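Prorkdale Workspace Users' Forum
Board: Rooms and Furniture
Topic: Desk drawers and personal items in the shared workroom

Posted by deskrota_admin
Members are reminded that desks in the shared workroom are allocated by the session. Drawers should be emptied and closed before a desk is given up. In September, 17 items were handed in from drawers and shelves, and most remain unclaimed. Views are invited on whether the drawers should be taken out of use.

Posted by Tateck_tenant
We would not support removal. Our staff use the drawers during the day for chargers and papers, and the open shelving offers no privacy. A clear rule on emptying them at the end of a session should be sufficient.

Posted by northlight58
I must disagree with the previous member. The rule already exists and is displayed. I would add that small items left on the desk tops, such as books and flowers, cause far less difficulty than a full drawer. The white desk by the brick wall is a fair case, as it is pleasant to work at and I should be sorry to see it stripped bare.
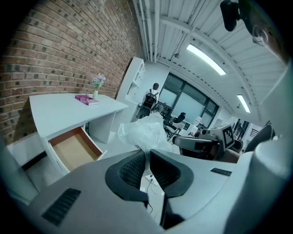
My objection is confined to storage. A member arriving for the afternoon session should not have to sort through another person's belongings before sitting down. I therefore favour locking the drawers for a trial period.

Posted by Shim_accounts
May I ask who would meet the cost? The quotation obtained from Prilis last year was £138 for the locks, with a further £60 for fitting. That seems a considerable sum for a matter of tidiness.

Posted by northlight58
The quotation covered both workrooms. The figure for one would be lower.

Posted by Shim_accounts
It would not be halved. The fitting charge was fixed.

Posted by quietcorner
Plastic bags and other packaging should be included in any revised wording. They are light, they find their way under the desks, and no member regards them as property.

Posted by deskrota_admin
Thank you for these comments. The drawers will remain in use for the present. The notice will be reworded to mention packaging, and unclaimed items may be collected from the front desk until 5 pm. Flowers and books may stay on the desk tops provided that they do not restrict the working area.

Posted by Tateck_tenant
Noted with thanks. Please could the new notice be placed at eye level?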